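Zollent Z2 Parallel Gripper
Sold by Brandolell Automation

Home / End effectors / Electric / Zollent Z2

The Z2 is a compact two-finger electric gripper for small tabletop arms. It ships with a wrist bracket, one pair of straight fingers and a cable set. The camera mount is sold separately.

Price: $1,240
Lead time: 2 weeks

Specifications
Mass without fingers: 185 g
Drive: single servo, position and current control
Finger change: two screws per side
Controller: Virex bus, firmware from September or later

Bench comparison
Viorica Vukadinović ran the Z2 against the Hoxha H-series on our two-arm bench. Parts were small blocks, pencils and a roll of tape. The Z2 completed 954 block picks before the finger pads needed replacing. The Hoxha pads lasted longer but slipped more often on pencils. Both grippers had trouble lifting tape that was lying flat.

Cable routing affected the results more than finger shape. A cable pulled tight over the wrist shifts the zero position, and the controller reads the offset as contact. Leave a loop at the wrist and tie the cable along the links. 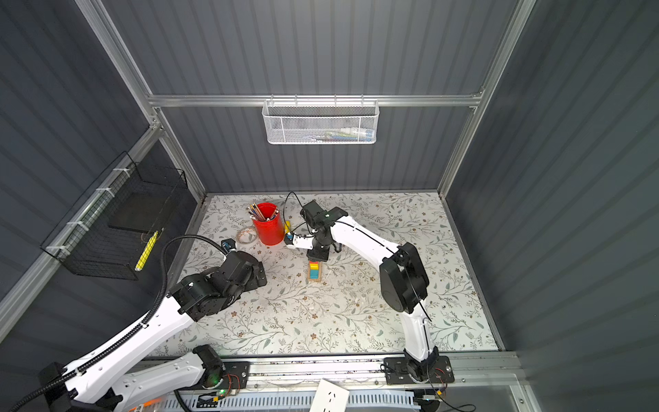
Re-zero the gripper after any change to the cable or camera. With a wrist camera fitted, allow around 2 minutes for the full routine and keep the fingers clear of the mat.

Not compatible with Virex controllers on older firmware. Replacement pads are sold in pairs.

Page updated Saturday, August 1, 2026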